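What a Rent-Back Clause Covers, and What It Leaves Out

Closing dates rarely line up. A seller who needs the proceeds of one house to buy the next will often ask to stay on for a short period after the sale is recorded. The document that allows this is a post-closing occupancy agreement, usually called a rent-back. It is short, often two pages, and it tends to be signed late in the process with less attention than the purchase contract receives.

The basic terms are simple. The buyer takes title on the closing date. The seller remains in the house as an occupant for a fixed number of days and pays a daily rate. The rate is commonly set at the buyer's daily carrying cost: principal, interest, taxes, insurance and any association dues, divided by the days in the month. At Rida, a subdivision of 100 attached houses, one recent agreement ran for 14 days at a total charge of $2,268, withheld from the seller's proceeds at closing.

Length matters to the lender. A buyer financing the house as a primary residence has usually promised to move in within a set period, and a long rent-back can conflict with that promise. The lender should see the agreement before closing. Tratia, a settlement office that handles most of the Rida resales, will not release final figures until the lender has approved the occupancy terms in writing.

Insurance is the second point. The seller's homeowner policy generally follows ownership, and ownership has changed. The buyer's new policy covers the building but may not cover the seller's belongings, or may assume that the owner is living there. Both parties should call their carriers and ask the same question: who is covered, for what, between closing and the day the keys are handed over.

The deposit is the third. It is held separately from the rent and covers damage, unpaid utilities and holdover. Holdover is the term for a seller who does not leave on time. A well-drafted agreement sets a holdover rate well above the daily rate - double is common - and states the hour at which it begins. The standard form used at Lasus gives 6 p.m. on the last day. The form used at Bautista gives only the date, and that has produced at least one dispute over a Saturday evening.

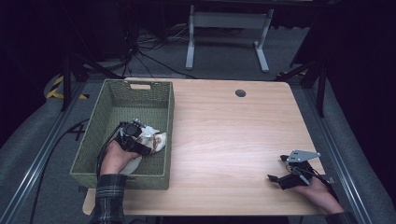 Condition at handover is the part most often left vague. The purchase contract normally calls for the house to be broom clean, but it applies to closing day, and the rent-back needs its own wording for the day of departure. It should list what stays and what goes. Appliances and window coverings are usually named. Small movable things usually are not, and a light wooden table or an olive-green woven basket with a crumpled cloth in it is the kind of item that two parties can each assume belongs to the other. A written inventory, signed at the final walk-through and checked again at departure, settles the matter at no cost.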